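Progress report to Tonura, Friday, February 7, 2020
Work package 2: learning to hand over and tie suture thread
Prepared by Chepkoech Massawe

Recording on skin surfaces finished in December. The set holds 136 demonstrations by trained operators, of which 63 include a complete knot. The remainder are single steps, mostly passing the thread from one gripper to the other.

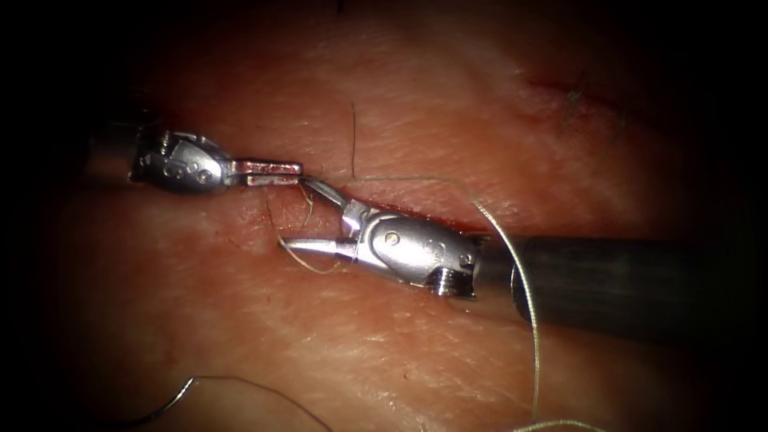 The Lyimo model predicts the next movement of both arms from the fixed camera view alone. Training used 1207 short clips cut from the demonstrations. In 60 test runs the handover step was completed in almost all cases – the failures came when a loop slipped off the jaws before the second gripper had closed. Thread tracking is still weak in shadow, and the Bakura filter did not improve it.

Next period: full knots without operator help, and a revised loss term for slack thread. The request to move unspent travel money to computing time is still open.

Contact: Skorkolano project office | Back to top
This site uses cookies. Accept | Settings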